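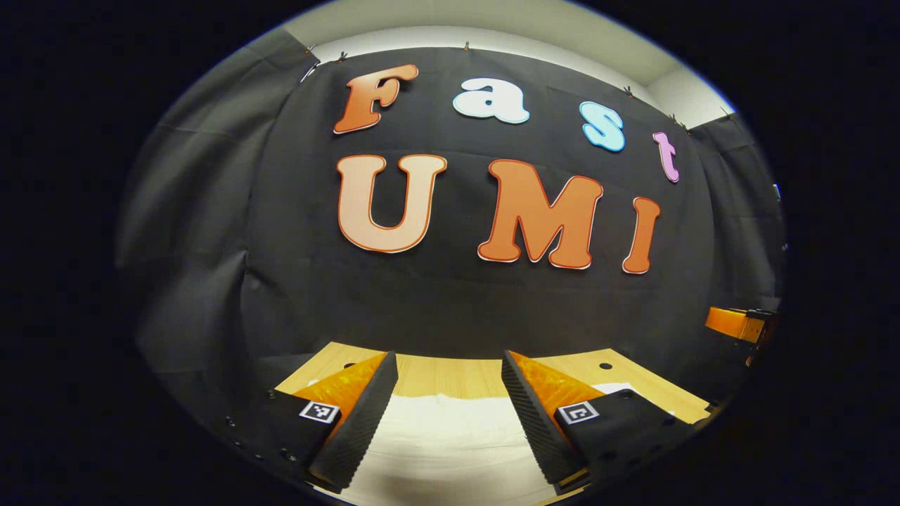

Handgreifer 2, Wartung und Neueinrichtung
Freitag, Beginn 9:40, Zelle Textil

Anlass: Im Datensatz vom Juli fällt die Greifweite bei fast geschlossenen Fingern sporadisch aus. Log Tawhiri zeigt 166 Bilder ohne gültigen Marker links, rechts keine Auffälligkeit. Juraj Machala hatte auf den Klebstoff getippt, also erst Marker, dann Finger.

Befund
Linker Marker an einer Ecke minimal abgehoben, Kante mit Fühlerlehre unterfahrbar. Rechter Marker sitzt plan. Schrauben am Greiferkörper alle nachgeprüft, eine links unten war ohne Moment. Handfest nachgezogen, Schraubensicherung mittelfest. Führung läuft sauber, kein Spiel quer zur Schließrichtung.

Durchgeführt
9:55 Marker links abgelöst, Kleberreste mit Isopropanol entfernt. Neuer Druck auf matter Folie, Kantenlänge mit Messschieber geprüft.
10:20 Finger gereinigt, Rippen mit weicher Bürste. Flusen sitzen vor allem am Rippengrund. Keine Risse.
10:35 Nullpunkt neu gesetzt: Finger ganz zu, dann ganz auf, jeweils drei Sekunden halten. Vollhub laut Uvix jetzt 80 mm, plausibel.
10:50 Kalibrierung Fisheye nicht angefasst. Reprojektionsfehler unverändert, Parameter bleiben.

Test am Stoff
Weiße Hose mit Gummizug, flach auf dem Holztisch, Bund schräg. Dünner Stoff, wirft leicht Falten, für die Fingerspitzen eher der unangenehme Fall. Anfahrt von unten zum Bundende hin, Finger fast geschlossen. Genau in dieser Stellung kamen die Ausfälle her.
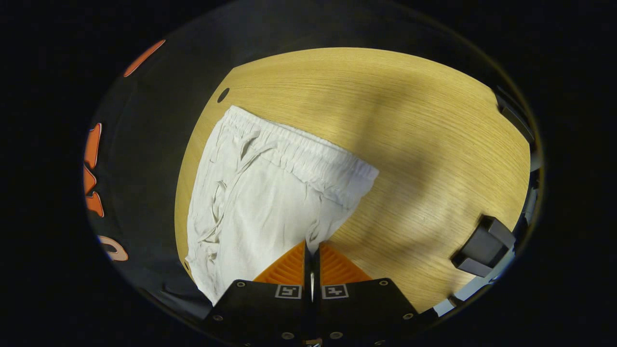
Ablauf pro Versuch: anfahren, schließen, kurz anheben, ablegen, öffnen. Insgesamt 17 Versuche, Marker beidseitig durchgehend erkannt, Log über 603 Bilder ohne Lücke. Zweimal ist der Stoff beim Anheben aus den Spitzen gerutscht – das ist Bedienung, kein Messfehler. Die Kordel ist einmal mit zwischen die Finger geraten, Versuch im Log markiert.

Schatten auf der rechten Tischhälfte bleibt lästig. Die Erkennung stört er nicht, die Belichtung regelt aber sichtbar nach, wenn der Greifer von links nach rechts wandert. Belichtung probeweise fixiert, Wert in der Faker-Konfiguration unter „tisch_hell“ abgelegt. Vor dem nächsten Durchgang gegen Automatik vergleichen.

Offen
– Marker rechts beim nächsten Wechsel ebenfalls auf matte Folie umstellen, sonst zwei verschiedene Drucke im selben Datensatz.
– Ersatzfinger bei Clondano nachbestellen, nur noch ein Paar im Schrank.
– Juraj: Bitte die betroffenen Bilder vom Juli nicht interpolieren, sondern ausschließen. Liste liegt im Tawhiri-Ordner.
– Schraube links unten nach der nächsten Schicht nochmals prüfen.

Ende 12:15. Greifer 2 wieder freigegeben.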